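Shared workshop says its robot arm can clear a counter. Members want to see the dishes.

By Lihua Feng

6 comments | 200 shares

FOLEY — The arm that members of the Cultstead workshop have been putting together since March is supposed to do one dull thing well. It should pick up a coffee mug, carry it to a tray and set it down without help.

In simulation, the builders say, it does that. On the bench in the back of the shop, it doesn't do it yet, and a few of the people paying dues there have started asking when it will.

The project is called Harnix. It began as a weekend build with a secondhand arm and a plan to write the control software from scratch. Since then most of the work has moved onto a computer, where a virtual arm practices on a virtual kitchen counter. The group's update this month rests almost entirely on those runs. It reports 300 simulated attempts and calls the results "very encouraging," a phrase that appears in the update twice and is never tied to a number.

Asked for the success rate, the builders said they were still deciding what should count as a success. A mug that lands on the tray and tips over is a success under one version of the scoring and a failure under another. The update doesn't say which version was used.
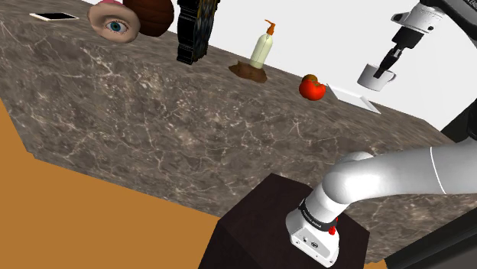

The group's argument for working this way is easy to follow. A simulated mug costs nothing to drop. The software can be reset in a moment, the clutter on the counter can be changed between attempts, and the members can leave it running overnight without anyone standing by the power switch. For people with day jobs and one key to the back room, those are real advantages.

The trouble is what gets left out. Real mugs are slick when they have just been rinsed. Real counters have crumbs on them. A motor that has been running for an hour may not behave like the same motor did when it was switched on, and cables pull at an arm in ways a model has to be told about. The update gives this subject one line, under the heading "next steps."

It spends a good deal longer on Uvia, the piece of software the group wrote to choose where the fingers should go. According to the update, Uvia can handle "most household objects." Pressed on that, one of the builders said the testing so far had been mainly with mugs, and that the other items were there to make the setting less tidy. That's a fair way to test a program. It is a long way from most household objects.

Some members are patient about it. One, who uses the shop for furniture repair, said she had seen slower projects come good and would give this one until the fall. Another said he had stopped reading the updates and would look again when there was something to watch on the bench. He also wanted his shelf back.

Money is part of the grumbling, though there isn't much of it involved. The shop gave the project $200 toward a replacement gripper and some wiring. The gripper has been fitted, the builders say, but it has been used for only 4 tries with an actual mug. They wouldn't say how those went beyond describing them as "useful for calibration." There is no video of any of them. There are plenty of clips from the simulator.

None of this makes the project a bad one. Members who have sat in on the work say the people doing it know what they are doing, and the code is open for anyone in the shop to read. But the update promises an arm that will be "ready to help in the kitchen" by the end of the year, and so far the only kitchen it has worked in has no water in the sink and nobody trying to make lunch.

The builders say they will run the arm in front of members at the next open evening, at 7 p.m., with mugs from the shop's own cupboard. They have asked that people not bring their favorite ones.

6 comments | Share this story

Contact the newsroom | Copyright, all rights reserved | Back to top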